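I almost skipped the Clonow open day this year. It's a long drive, the parking is always a pain, and I had a pile of laundry giving me looks. But the tile works only opens its doors once a summer, so off I went, and I'm so glad I did!

Clonow sits at the end of an old rail spur, in a long brick building that smells like wet clay the second you walk in. They let us in by groups, and mine started in the mixing hall – very loud, very dusty, wear old shoes. The clay comes from a pit 57 miles away, and our guide (a cheerful woman with a voice made for loud halls) told us a batch rests for weeks before anyone touches it.

Then the glaze room, which was my favorite. They have 159 glazes in regular use, all on little numbered chips along one wall, and I could have stood there until closing. There's a green called Calari that I want for my whole kitchen. My bank account says maybe a backsplash.

After that we got coffee and wandered through the side rooms at our own pace. 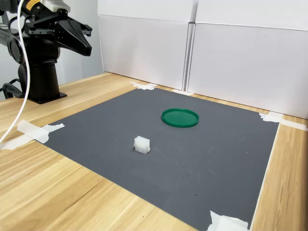
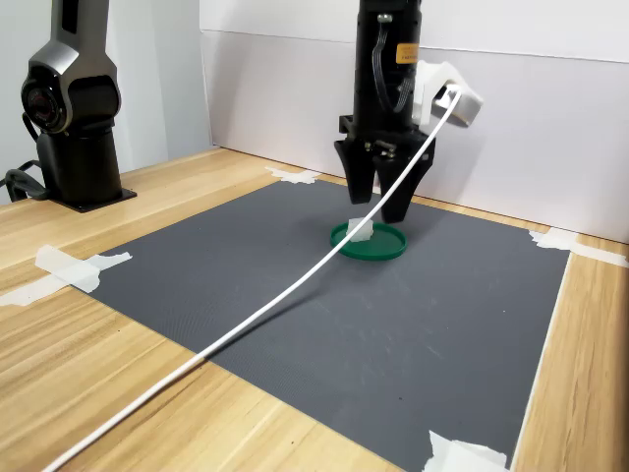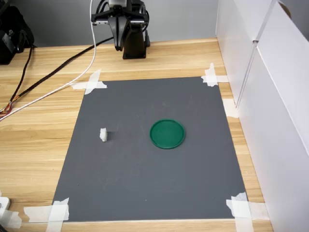 The kilns were last. The big one was off for the day, so we could walk right up and peek down the tunnel, and it goes on and on! The smaller one was running, and even from behind the rope I could feel it on my face. They make almost 430 tiles in a single small firing, mostly repair orders for old houses and train stations.

I did end up in the seconds shop, of course. Everything is sold by the box, mixed colors, no returns. I took two boxes (heavy – bring a cart or a strong friend) and a chipped Itent planter that now lives on my back steps with a very happy fern in it.

Lunch was from the Ratanaporn truck out by the gate. Get the basil noodles, and get there before noon, the line was wild by the time I left.

They're doing a glazing class in October and sign-up is at the front desk only. I put my name down before I'd even checked my calendar.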